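Clear the desk. And then leave it clear

18/07/2025

Quick one today, I have 40 things to do before lunch and no patience.

I am tired of desk organizers. Trays, risers, little felt pockets, the Onholm thing with the drawers inside the drawers. My sister in law Rosaura Restrepo bought 3 of them in June and now she has a desk full of organizers and her stuff is on the chair. Same stuff! Just lower.

My view, take it or leave it. A desk should be long, white and mostly bare. One bottle at the far end, fine. Two if you must. Anything more and you stop putting things back becuase there is no "back" to put them to.
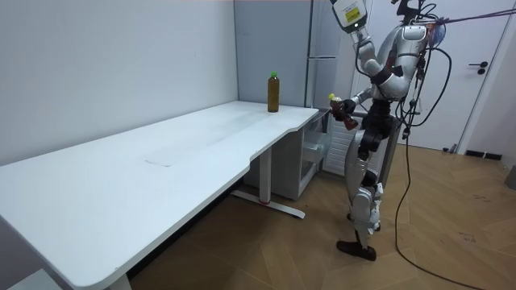
People say a bare desk is cold. Henk Van Wijk wrote me a whole email about it, how his desk at Goossens has 26 years of mugs and paper on it and he knows where everything is. Sure Henk. You also lost your passport on it.

A white top shows every mark, yes, I know. Good. You see a smudge, you wipe it. On my old brown desk in Wurkach I could not see a thing and I am pretty sure something was growing by the lamp.

Bottles go to the back, caps on, away from your elbow. Learned that one with 80 dollars of keyboard.

And the floor counts. This is where the tidy-desk crowd cheats. Sweep it all off the top, take the photo, and under the table it's scraps and cords. A cord on the floor is a thing you step over forever. A bit of crumpled paper is worse, it takes one second to pick up and so it stays a week.

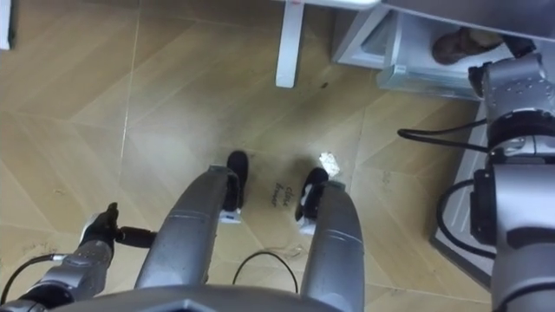
Floor by the table leg, with a paper scrap, a loop of cable and a handwritten note that seems to say "close drawer".

I like a reminder where your feet are, by the way. Notes on a wall go invisible in a day or two. I had one on the fridge on Girkgate the whole time I lived there and could not tell you what it said.

So no more organizers. Send yours back if you kept the box. Ok, lunch.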